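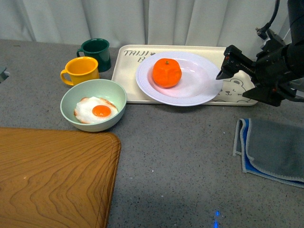 1 min read

July, a little after six in the morning

Too hot to sleep, so I'm up and writing this with my feet in a bucket. Yesterday was the long ride out past Adville and I am still so proud of myself! 50 miles, my first ever, and most of it into the wind (my knees would like a word).

Siu-fong Kuo came along on that squeaky green bike of hers and talked the entire way up the hill, which I could not do if you paid me. The sign at the top says 2934 feet. I took my helmet off and lay down in the grass and she ate both our sandwiches.

Coming down into Ulonton I got a flat, of course, right by the feed store. It took me about 20 tries to get the tire back on the rim and my hands were black for the rest of the day.

Breakfast is going to be a mandarin on a white plate, with maybe toast if I can face turning anything on. I keep the bear tray out because it makes me smile.

Legs are stiff, nose is peeling. Siu-fong already texted about doing the lake road next, and I said yes before I looked at the map. Need to buy two new tubes and find my other glove.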